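4 min read

Quick one tonight, kettle's on and the sim is still chewing through its queue.

So the planner. Last month I ripped out the old sampling thing and put in Skulura, which is my own little trajectory layer that sits between the pose estimates and the arm controller. Should have been a weekend. Was not a weekend. Five rewrites of the same config loader and I still don't love it.

What I wanted: reset the world, drop the objects on the cloth, get poses, pick one, plan, go. Franka arm, two-finger gripper, simulated room. Cloth bunched up on purpose. Flat tables make everybody's perception code look great.

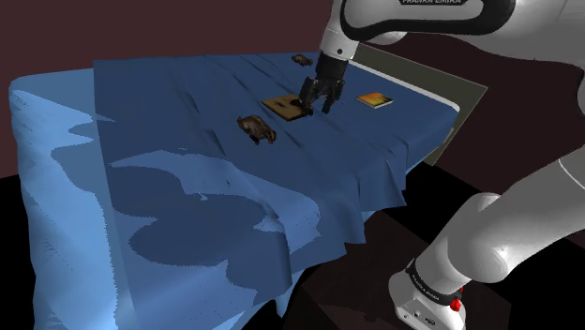
The first bug was the dumbest. Grasp candidates were being ranked in camera frame and then executed in base frame, and the two were close enough that it nearly worked. Nearly! I burned most of an evening tuning weights on a cost function that was completely fine. Wrote a test for it finally. The test is seven lines. I don't want to talk about it.

Second bug, shadows. The segmentation net (Tekin, the small variant, I trained it on 800 rendered images and a lot of hope) kept deciding that hard shadow edges on blue fabric were objects. Makes sense if you look at the masks, they have a crisp boundary and a different color, what more does it want. Tried:

– more lighting variation in the renders. Helped some.
– dropping anything with no height above the local cloth surface. Helped a lot, then started eating the thin flat stuff, so now there's a second pass with a lower threshold
– blurring the shadows. No. Don't do this.

The height check needs a decent estimate of where the cloth is, and cloth with folds in it is not a plane, so I fit a coarse grid to the depth and interpolate. Ugly but fast. Roughly 23 ms on my desktop, which is fine becuase it only runs once per plan.

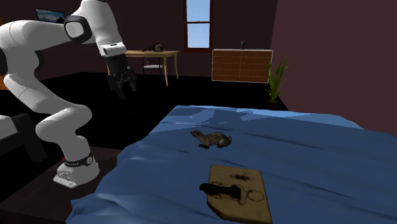

Anyway. Small animal shapes are a pain for grasp scoring. The scorer likes parallel sides and a lumpy little body has none, so you get a bunch of middling candidates all over the back and it flips between them every replan. I added a stickiness term – stay with the last grasp unless the new one is clearly better – and the jitter in the target pose went away. Probably hiding something. Will find out later I guess.

Also moved all the viewpoints into one yaml file. Before that the wrist camera offset lived in three places and two of them disagreed. The wrist view is the one I trust least. The fingers fill up a big part of it and the net has opinions about fingers, so there's a mask for the gripper now, generated from the joint state every step. Not a fixed mask, the links move when it opens and closes (learned that one too).

Logging goes to Revitz, poses and plans and images on one timeline, and that alone has saved me more time than anything clever in the planner. Scrub back, see what the net saw, see what the planner thought it saw. Should of done it in April.

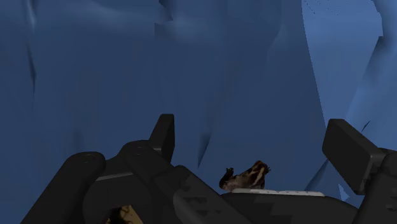 Wrist view, fingers apart, one of the little animals between the pads and a lot of blue cloth behind it.

Still to do:

Collision checking against the cloth is off. I know. When it's on, every low approach gets rejected, since the fold heights are noisy and the padding is too fat. Thinking per-cell padding off the depth variance but haven't started.

Replanning midway through an approach works but the hand-off is jerky. Need to match velocity at the splice and right now I only match position.

And the random seeds. Two runs with the same seed are not giving me the same object poses, so something upstream is pulling from the global generator. My money's on the texture randomizer.

Code is a mess, will push the Skulura branch once the loader is less embarassing. If you've done cloth height estimation in some way that isn't a coarse grid, leave a comment, I'd like to steal it.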